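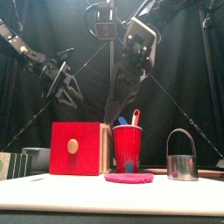
Brelari adds small-storage line to Grillton housewares range

Housewares maker Brelari will add a line of small wooden storage boxes to its Grillton range in November, the company said in a product notice to retailers.

The boxes are cube-shaped, with a red front panel and a round knob in light wood. The side framing is left in a pale natural-wood finish. They are intended for kitchen counters and open shelves, where they can stand next to a utensil cup or other items in daily use.

Each box measures 153 millimeters on a side and weighs 400 grams empty. Brelari lists a maximum load of 200 grams for the knob side when the box is open, and recommends that heavier items be stored toward the back. The paint is water-based. The notice advises wiping the box with a damp cloth and keeping it away from the sink, the stove and direct steam. It is not dishwasher safe.

A first run of 2,223 units is planned. Most of the run will go to stores in the Kemari chain, with the remainder sold through the Brelari website. Orders from other retailers will be filled from a second run, for which no date has been set.

The line replaces the Xia counter box, which had a sliding lid and was dropped from the catalog in the spring. Replacement lids for the older model will remain available while stocks last. Knobs for the new box will be sold separately and attach with a single screw from the inside of the panel.

Red is the only color confirmed so far. Retail prices will be published with the winter catalog.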